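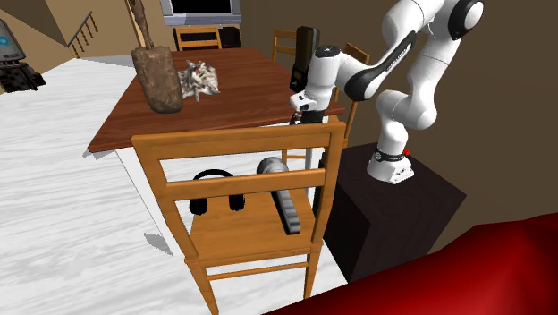 Figure 1. The simulated dining room, with the arm beside the right end of the table and the gripper down next to the black upright device.

Kilerix project report: can a home robot learn to tidy a table from simulation alone?
Dinesh Bhuiyan and Jacinto Serrano

1. What we set out to test

Our project started with a claim we both doubted. Several of the talks we watched in January said that if you train an arm in enough simulated rooms, it will cope with a real one. We wanted to see how far that idea holds up at the scale a two-person student team can manage, with one shared computer and one semester. We called the project Kilerix. The training code is ours, the room generator is a class tool called Khondokar, and the score sheet is adapted from last year's team, Trostent.

The task is simple to say. The arm gets an instruction such as "pick up the black device" and has to lift the right object from the table without knocking anything else.

2. The rooms

Khondokar fills a room with furniture and then scatters objects over it. It has no sense of what belongs where. In the room in Figure 1 a tall wooden vessel with a stick in it shares the table with a curled-up tabby cat figure, and a pair of headphones sits on a chair. Dinesh liked this, on the grounds that odd layouts stop the policy from memorizing tidy ones. Jacinto thought it was teaching the arm about a house that does not exist. We still disagree.

We generated 3,000 rooms. Of these, 2,253 passed our checks. Most of the rejects had objects sunk into a surface or a target the arm could not reach from its pedestal. We held back 92 rooms for testing and trained on the rest.

3. Results

The policy lifted the correct object in 61 of the 92 test rooms. On paper that is a good number, and it is the one we put on our poster. We no longer think it should stand by itself.

When we replayed the successes, a lot of them were upright objects close to the arm, where the gripper only has to come down and close. The black device in Figure 1 is the sort of target we mean. Flat or low objects near the middle of the table did much worse. Our generator also placed targets near the arm more often than we had realized – a side effect of the reach check in section 2, which threw out the far ones. So part of our score is our own filter, and we can't say how large a part.

We also tried 800 extra training steps with the lighting changed at random. The test score went up by two rooms. We would not call that an improvement without repeating it, and we ran out of computer time.

4. What we did not show

We never ran the policy on a physical arm. The lab's Zokis arm was booked through the end of the semester, so the claim we wanted to test is still untested. Friction and object weight were left at Khondokar's default values. Neither of us has checked those against anything.

5. If another team picks this up

Fix the placement bias before training anything. Report near and far targets separately. Book the arm early – we asked in week six and that was too late. The replay files and the list of rejected rooms are in the class folder, along with Jacinto's notes on which rejects may have been wrongly thrown out.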